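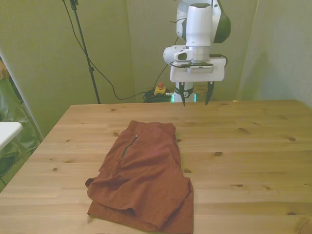
4. Edition records and later printings

4.1 What the files contain

The Kusuma gallery kept a paper file for each photographer it represented. The files hold consignment notes, invoices, framing orders and, in most cases, a sheet on which the edition was recorded as it sold. We read 200 of these sheets against the gallery's sales ledgers. Prints sold before the gallery moved to its second premises are listed in the ledgers only, and are left out of what follows.

An edition sheet was a simple thing. The title of the work stood at the top with the size of the paper and the size of the edition, and under that was a ruled line for each print. When a print was sold, the assistant wrote in the buyer's name and the invoice number. Artist's proofs were meant to go at the foot of the sheet, under a double line, but practice varied. On 33 sheets the proofs are mixed in with the numbered prints, and on several of these it is not possible to say from the sheet alone whether a given print was a proof or part of the edition proper.

The ledgers settle most of these cases. Proofs were sold at a higher price than the numbered prints, and the price was always entered. Where a proof was given away or exchanged there is no price, and we have marked the entry as unresolved.

4.2 Numbers issued out of order

It is often assumed that a low edition number means an early printing. Shao (Qianru Shao, in her unpublished study of the Skeltska archive) has shown that this does not hold for prints made in small batches to order, and our sheets agree with her. The Kusuma gallery let buyers choose a number if it was still free. Number one was commonly held back, and in a few editions it was the last to go. The print that carries it may have been made years after its neighbours, on a different paper and sometimes by a different printer.

This matters for two reasons. The first is price, as catalogue entries still tend to treat the number as a sign of date. The second is colour. Papers from different years age in different ways, and two prints from one edition may no longer match. A condition report that says "colour good" tells the next reader very little, and a colour word is not much better when it has nothing beside it to compare. The garment in Figure 4 could fairly be called rust, brick or terracotta, and we found all three words used by different hands for the same passage in one print. We would ask for the printing date and the name of the paper before any of these.

Batch dates can be recovered in part from the lab invoices. The gallery used one lab, Rurnov, for nearly all of its colour work, and Rurnov's invoices give the paper stock and the number of sheets exposed. By matching these to the edition sheets we were able to give a batch date to 60 prints. The rest were either printed elsewhere or paid for by the photographer directly, in which case the invoice would not have come to the gallery.

4.3 Second editions

Some works were issued again at a different size once the first edition had sold out. The gallery treated each size as its own edition and began again at one. Nothing on the back of the prints separates the two apart from the measurements, and labels were copied from the first edition with the old dimensions left standing in at least one case that we have seen. Later dealers then took the smaller print to be trimmed.

We also found spoiled prints. The usual course was to destroy the damaged print and issue a replacement with the same number, and a note to this effect was pinned to the sheet — the pins have rusted, and some notes have come loose and been refiled under other titles. Where both the note and the lab invoice survive, the replacement can be dated. Where only the note survives, we record the number as reissued and leave the date blank.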